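The Bottle Stays

I have owned a great many water bottles, and I can account for hardly any of them. One lives under the passenger seat of a car I sold. One was left on a train with my good umbrella. My sister has at least two, which she describes as hers.

The cream one has outlasted the lot. I bought it at Catterall, the kitchen shop by the station, on a Tuesday when I'd only gone in to get out of the rain, and paid £15 for it. Mirta Echeverría, who was with me, said that was a lot of money for somewhere to keep tap water. She then borrowed it for a fortnight. 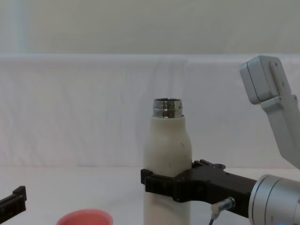 My one complaint is scuffs. A matte finish looks lovely in a shop and then remembers every set of keys it ever shared a bag with. I have tried bicarbonate of soda, a melamine sponge and something Gadisa swears by for trainers. The marks have got slightly cleaner.

The lid is a separate sorrow. Screw lids are designed to be put down "just for a second", and mine has been found in the bread bin, in a coat pocket and once inside a different, larger lid. I now keep it in a saucer by the kettle, when I remember I have a saucer by the kettle.

Then there's the question of drinking from the thing. Purists go straight from the neck. I did this for years, mostly down my front. Kalkidan Seyoum pours hers into a cup even at her desk, and I used to think this was an affectation, like decanting cereal. Then I tried it. You drink more, you spill less, and you look like a person having a drink instead of someone halfway up a mountain.

So I've gone over to plastic cups, the plain tapered sort. Pink, for preference, as it's the one colour Bontu's boys won't walk off with.

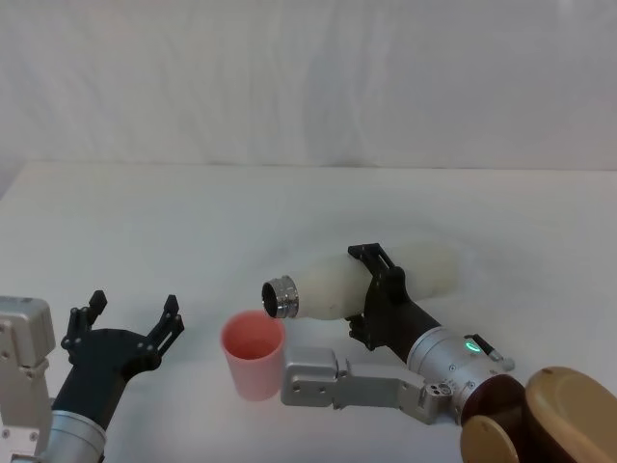
Page last changed: June

The trick with pouring is to go slowly and hold the cup's attention, so to speak. A narrow neck glugs if you tip it too far, and a light cup will skid off if you so much as clip the rim. Put it down on something flat and bring the bottle to it.

Ayana has asked whether I'll be reviewing flasks next. I have one somewhere. It may be in the car.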